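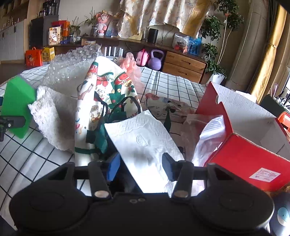 Do Christmas napkins need a proper storage box? A freezer bag will do, pressed flat and kept out of the damp.

The Nidley clear-out. Every November someone claims the festive bits can be sorted in an evening. I have my doubts. The Rumix guide promises a clear table in 13 steps, which seems a lot of steps for a table. I also don't see why anyone saves bubble wrap by the heap, but Modupe Oyelaran swears it gets used.

The napkin has a half citrus slice pressed into it. Pretty enough, though I'd question keeping it for best.

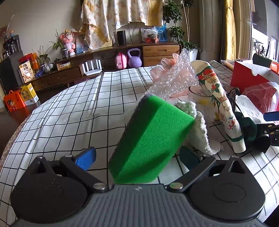
Green sponge and bubble wrap on the checked cloth, drawers behind.

Whether any of it fits in those two drawers is another matter.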